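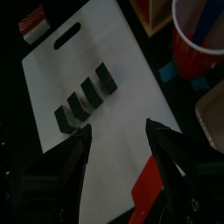 Section 2. Planning and budgeting before you order

Read this section before you sign anything. It covers what a two-arm tabletop cell costs to own, what you need on the table besides the arms, and which lines on a quote deserve a second look. Assembly starts in Section 3.

2.1 Decide what the cell is for

1. Write down one task you want done. Use a plain sentence a new hire could follow, such as "stand the blocks in a row on the board." If you can't get it into one sentence, you aren't ready to ask for a price.

2. Write down what counts as done. Say how far off a block may sit and still pass. Sales staff will offer to settle this for you later. Don't let them.

3. Write down how often the task comes up in a normal week. Be stingy with this number. People planning a purchase tend to remember the busiest week they ever had.

4. Ask what the task costs you today, with a person doing it. Keep that figure on the same page as the others. You will want it when the quote arrives.

Note: A demonstration shows that the arms can do the vendor's task on the vendor's table. Ask to have your own parts handled, by your own staff, with the vendor standing back.

2.2 Read the quote line by line

1. Separate the arms from everything else. The Driselo quote we worked from listed a support plan at $2,569 for the first year, on the same line as "commissioning." We asked to have the two split. It took three emails.

2. Check whether the grippers are included. Fledetti sells its arms with grippers and Beltitz sells them without, so the totals on the first page can't be compared until you add the missing parts back in.

3. Find the spare fingers. Replacement finger pairs came to $110 a set on our quote. Fingers get bumped into boards, trays and each other, and a cell with no spares is a cell that sits still until the mail comes.

4. Count the cameras on the quote and ask where each one mounts. A view at the wrist and a view from above are good for different things. If you are told that one will do, ask to see your task run with only that one.

5. Cross out anything described as "future ready." If a feature has a price, it should have a date.

Caution: Do not accept a verbal promise on lead time. Get the ship date in writing, along with what happens to your deposit if it slips.

2.3 Budget for the things around the arms

These never look like much on paper, so they tend to be left off. Our own list came to $716 before shipping, and we had already argued it down once.

1. Backdrop. Dark cloth hung behind and over the table keeps windows and passing people out of the camera views. Measure the height with the arms raised. Buy more cloth than you measured.

2. Lighting. Plan on lights you can set and leave alone. If the vendor's price assumes "normal room light," ask which room.

3. Tabletop. Dark and white tops behave differently on camera, and dark parts on a dark top are hard to pick out. A white board laid on the table is a cheap fix that lets you put off the choice.

4. Practice objects. Get a mixed lot with different shapes and surfaces. Household goods and toy blocks are fine for this. The boxed "training set" offered by one vendor was priced as though it had been machined, and we passed.

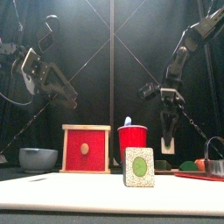
Figure 2-1. Small block held in the right gripper, with mixed practice objects on the table.

5. Cable ties and clips. Leave slack at every joint, then move each arm by hand through its full reach before you tighten anything.

6. Floor space. Add room for a person to walk behind the cell. The footprint in the brochure is the footprint of the base.

Note: Ishbel Lindsay, who kept the books for the Pickering trial, advises putting these items in the equipment request from the start. Asking for them afterward means a second round of approval, and the second round is always slower.

2.4 Estimate the hours

Hours are where most plans go wrong, and vendors are happy to leave the subject alone.

1. Allow time for setting the table before every run. Each object has to go back to a starting place, and somebody has to put it there. If you log only the minutes the arms are moving, you will record a cheerful number that has little to do with your payroll.

2. Allow time for checking the camera views. A hanging cable or a nudged bracket can spoil a morning's work without anyone noticing until the afternoon.
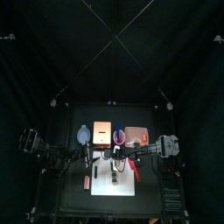

3. Allow time for training a second operator. With only one trained person, the cell takes vacation whenever that person does — and it may leave the company when they do, too.

4. Add the support calls. Ask the vendor for its hours in your time zone. "Same-day response" on our contract meant that a ticket number arrived the same day.

Caution: Never reach into the work area to straighten an object while the arms are powered. Stop the cell first, even for a small correction. Put the time for stopping and restarting into your estimate.

2.5 Before you approve the purchase

1. Place your figure from 2.1, step 4, beside the full first-year cost. Include support, spares, surroundings and hours.

2. If the cell only pays for itself at the busiest rate you can imagine, wait. Ask about a rental, or ask again in March when the new price lists come out.

3. If you are buying in order to learn, say so on the request and drop the payback table. A learning budget is a fair thing to ask for — a made-up savings figure will be checked by someone a year from now.

4. Get the return terms in writing. Look for the restocking fee and who pays the freight.

5. Keep the original crates until the return period ends.

Go on to Section 3 when the order has been confirmed and the ship date is in hand.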